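Workshop tips: living with two robot arms on one table

I share a workshop with Natália Morais and Afonso Gouveia, and for the last stretch our big project has been a pair of arms on one table. We call the whole thing Skakeck, after a typo Afonso made on the very first parts list. I keep getting asked how we keep the bench usable, so I'm finally writing down the stuff I wish I'd had taped to the wall at the start.

First, cables. Run them along the outside of the arm and leave a proper loop at the wrist. I zip-tied mine nice and snug the first time (so tidy!) and the wrist turned once, pulled tight and popped a connector. Now I move the joint by hand to its worst angle, tie the cable there, and then check it again the other way. Velcro straps beat zip ties while you're still changing things, and you will be changing things for ages.

Second, mark your parking spots. Chalk is fine on a dark tabletop, painter's tape is better. I have a paper template for each layout, and when something gets bumped I put it back on its outline and carry on. Before that I was re-teaching positions every evening, which is a rotten way to spend August.

Our practice set is basic chemistry glassware and bits from a school supply box. It's cheap, it comes in lots of awkward shapes, and it punishes you right away if you squeeze too hard. Start with the gripper force way down and creep up. I did 3 passes at each setting before I trusted it, and wrote the numbers in pencil on the inside of the cupboard door.

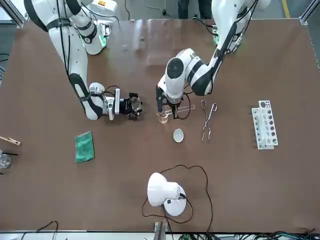 Glassware layout, ring clamp in one gripper and the small beaker in the other.

Keep a folded towel on the table, always. Mine is green and it has been on there so long it has its own spot on the template. It's good for setting down anything that rolls, and for wiping fingerprints off glass, which matters more than you'd think if a camera has to find the rim.

Lamp cords! I love a little desk lamp on the bench but the cord gets everywhere. My rule is that I trace it with a finger from plug to base before every run and push the slack away from where the grippers will travel. Natália wants to screw the lamp to the rail and she's probably right.

Work out your reach before you buy the table. Ours came from Ultby, 1530 millimeters on the long side, and I would not go any smaller for two arms. Leave a gap in the middle where both can get at the same thing, and run every new handoff at crawl speed with the stop button in your hand.

Oh, and screws. Keep the gripper bracket screws in their own jar with the matching hex key dropped in on top. Put a dab of paint across each screw head and onto the bracket, so a broken line shows you it's working loose. I check mine whenever the kettle's on.

Next job is the cable nest at the corner of the frame. Afonso has bought a bag of clips.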